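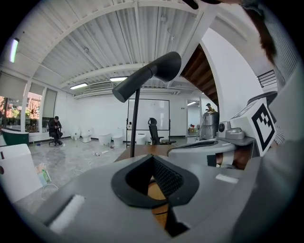
## 1. What we set out to find

Our module handbook asks for "a study of automation in a real workplace, with attention to the people in it". We chose Iltano, which sells bathroom fittings, mainly because it answered our email. The firm is getting ready to hand part of its small-parts packing (hinges, washers, seat fixings, the little bags that always come one screw short) to robot arms. The arms are due from a supplier called Krasniqi. Until they come, the staff do the packing with hand-held grippers, so that there is something for the arms to learn from.

In the firm this is known as the Lerkov project. We asked four people why and got four answers, two of them rude.

Our question was a plain one: what changes in a working day when part of your job is to show a machine how to do your job?

## 2. How we went about it

We visited for 2 weeks in the autumn, sat in on the recording work and talked to whoever would talk to us, usually at the kettle. A follow-up visit took place in December. We promised not to use names and have kept to it. One of us also tried a shift with the gripper, and the results are in section 4, where we hope they will be read quickly.

We had planned a questionnaire as well. It came back with so many boxes marked "depends" that we dropped it and went on talking to people.

## 3. The work

Recording is done at ordinary desks in the big ground-floor room, which has toilets along the wall, office chairs and a whiteboard. A worker holds a gripper, squeezes it to close the fingers, picks up a part, puts it where it should go and opens the fingers again. Each gripper carries a camera. When the part is in the box the worker presses a key, and the recording goes into Prestex, the program that stores everything and forgives nothing.

The target is 80 recordings a shift. Workers do 50 minutes and then change to something else, a rule the staff asked for after the first few days, when people's thumbs began to complain. During our stay we saw the total for the hinge task reach 492, at which point it was announced that the hinge bags were being redesigned.

A good recording is slow, smooth and a little dull. Several people told us this was the hardest thing to get used to. They had spent years getting quick at packing, with small tricks such as flicking a bag open against the edge of the box, and now they were asked to leave the tricks out. The gripper can't flick. One packer said she felt like a driving instructor whose pupil hadn't turned up yet.
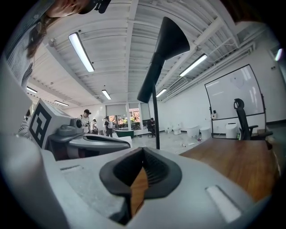 *Figure 2. Grippers at the desk, with the whiteboard and toilets along the right-hand wall.*

## 4. Findings

### 4.1 The work got quieter and closer

Before the project, packing was done in pairs across a bench, with a good deal of talk. Talking is still allowed while recording, but people do less of it. You watch the fingers of the gripper the whole time and you lose your place if someone asks what you're having for tea. The chat has moved to the breaks, which have grown livelier and, according to the shift lead, longer.

### 4.2 Skill counts for more, and is paid the same

Management told us that anybody could do the recordings. We then watched management try. The best recordings came from the people who had packed longest, who knew which washers stick together and which bags split. They are called over whenever a new part comes in, and their advice ends up in the instruction sheet, which has no author's name on it. No allowance is paid for this. There is a biscuit tin.

Our own trial shift produced a small number of accepted recordings and a bag of washers that had to be swept up. We mention it as evidence.

### 4.3 Being checked by a program

Prestex turns down recordings it doesn't like and gives a short reason, such as "unclear grasp". Most staff took this calmly at first. By the second week there was open bad feeling, mainly because a human supervisor who rejects your work can be argued with. After some grumbling, a box was added where the worker can write "I disagree". Someone does read these. We saw a few entries and would not call all of them constructive.

### 4.4 Worry about jobs

We expected this to be the main subject, and it was, though seldom head-on. Staff have been told that there will be no redundancies and that packers will move to returns and quality checks. Nobody we spoke to called this a lie. Several wanted it in writing. At our December visit it was still not in writing, but a meeting had been held about how it might be worded.

Younger staff were more cheerful, and two had asked for training on the arms. Older staff asked us, politely, whether the arms would also be doing our course.

## 5. What we would suggest

- Put the promise about jobs on paper before the arms arrive.
- Pay an allowance to the people who write the instructions.
- Keep the 50-minute limit, including on days when the target is close.
- Show staff what their recordings are used for. Most had never seen an arm move.

## 6. Limits of this report

We saw one site, and only the stage before the arms. People knew we were students and may have been kind to us. We would have liked to go back once the Krasniqi arms were running, but the delivery date has moved again and our deadline hasn't.

Submitted February 2, 2020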